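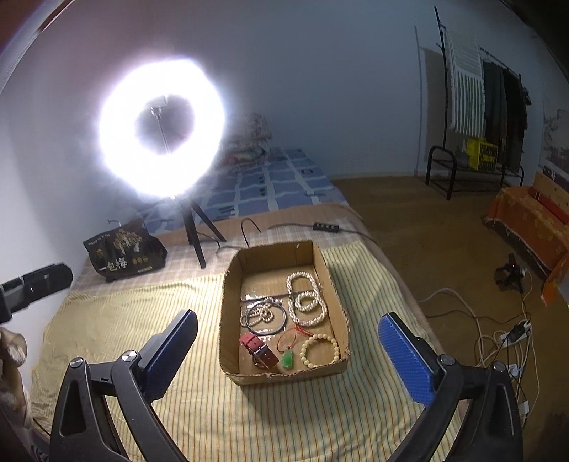
Jewellery tray, fingers open, ring light on.

March 29, 2018
By Plerkar

I've had the Flirel hand gripper since January and have put 26 hours on it, so I can say a few things about the kit. It cost me $111 from Nenby, plus tax, and took six days to arrive.

You get the gripper, two black fingers and a set of stick-on pads. The pads come in different blues and I run one of each. The dark one is textured and the brighter one is dotted. For soft or flat things I can't tell them apart. On beads the dotted one holds a bit better.

I've been using jewellery as my standard test. Pearls are the hardest. A long necklace wants to slide out of the fingers from both sides, and I get a clean lift maybe half the time. The bangle is easy. The watch is fine if you take it by the strap. The thin cord on the jade pendant is a nuisance — the fingers close on it but it works its way to the edge of the pad.

Lighting matters more than the manual lets on. I use a ring light on a small tripod, set to 80 per cent, and keep it behind the tray.

Two complaints. The screw caps on the fingers need snugging up every few sessions, and replacement pads are only sold in packs with spare fingers you may not want. I wrote to Nenby about the second one and they sent me to Desjardins, the parts shop, who had the same packs at the same price.

I'm keeping it. Next I'll try the wider fingers, once they're back in stock.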